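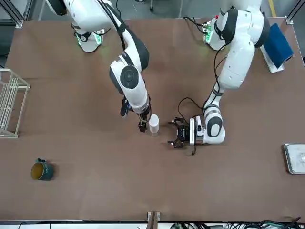 Mendlow to standardise cups and racks in shared kitchens

Staff at the Mendlow offices will move to a single pattern of cup from August, when the shared kitchens on levels one to three are refitted. The order covers 261 cups in plain white, short and cylindrical, along with wire dish racks in two widths.

The present stock is a mixture of mugs left over from earlier fit-outs, in several colours and at least four handle shapes. Facilities coordinator Florence Fraser said the handled mugs took up too much shelf space and could not be stacked safely.

"A straight-sided cup drains upright or inverted and fits any slot in the rack," she said. "The old mugs tend to end up lying on their sides on the bench."

The supplier, Skovness, has specified a minimum bench depth of 700 millimetres where a rack is installed. The level two kitchen falls short at 410 millimetres on the window side, so its rack will stand on the table until the joinery is altered. Eilif Bakke, who is managing the refit, expects that work to take 2 days.

Coloured mugs in good condition may be kept at desks — they will not be returned to the kitchen shelves. Anyone wanting a particular mug set aside should label it and leave it on the level one trolley by noon on Tuesday. Unlabelled mugs will be boxed and donated.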